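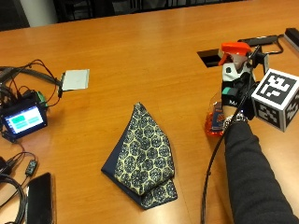
Drulard Fabric & Sewing Board > Pressing and Finishing

Thread: Spray before folding, or after?

hexie_hoarder
Posted 23 March 2018
Posts: 664

OK so I finally finished the big scarf, the cream one with the navy hexagon flowers and plain navy on the back. I love it! But I can't get it to hold a fold. I fold it into a triangle, give it a few squirts from the spray bottle, smooth it down with my hand, and ten minutes later it's puffed up like a dinner roll. Do you all spray first and then fold? I don't have room for the ironing board so I've been doing this on a table.

plainweave
Posts: 3565

Spray flat, wait, then fold. If you spray it folded only the top layer gets damp and the inside ones don't care. Is it just water in the bottle?

hexie_hoarder
Water plus a little of the Voritz starch. The lemon one.

mudlark47
Posts: 991

Going to disagree with plainweave here. I always fold first, finger press, then mist. If you wet a cotton print while it's flat it stretches on the bias as soon as you pick it up, and then your points never line up. I did a whole stack of napkins that way last September and had to redo every one.

plainweave
That's because you're soaking it. A MIST. Set the nozzle to fine and hold it a foot away.

mudlark47
I know what a mist is, thanks

tansy_b
Can I just say please don't do this on a nice wood table?? My parents had a gorgeous shiny one and my starch left cloudy spots all over one end. They did come off with a barely damp rag and a lot of rubbing, but I was sweating. Put a towel down. I use an old bath towel folded double — it soaks up the extra and gives you something to press against.

hexie_hoarder
Ohhh I didn't even think about the finish. Towel it is.

plainweave
Back to the fold. Two layers of cotton with a seam all the way around is going to be springy no matter what. Did you trim the corners before you turned it?

hexie_hoarder
...some of them

plainweave
There's your dinner roll.

mudlark47
OK that one I agree with. Clip the corners, poke them out with a chopstick, then iron it once, properly, with real heat. You could squirt it all day and it won't do what an iron does. I have the little Plevard travel iron and it fits in a drawer, so no board needed, just a towel on the counter.

tansy_b
The Plevard leaks though. Mine did anyway.

mudlark47
Mine's fine if I don't fill it past the line

hexie_hoarder
I'm going to open up one side, fix the corners and try it both ways, spray first and fold first. Also does anybody know if Noonan still has that hexagon print? I want enough for a pillow — maybe two

tansy_b
They had it in the green last time I looked. Didn't see the navy.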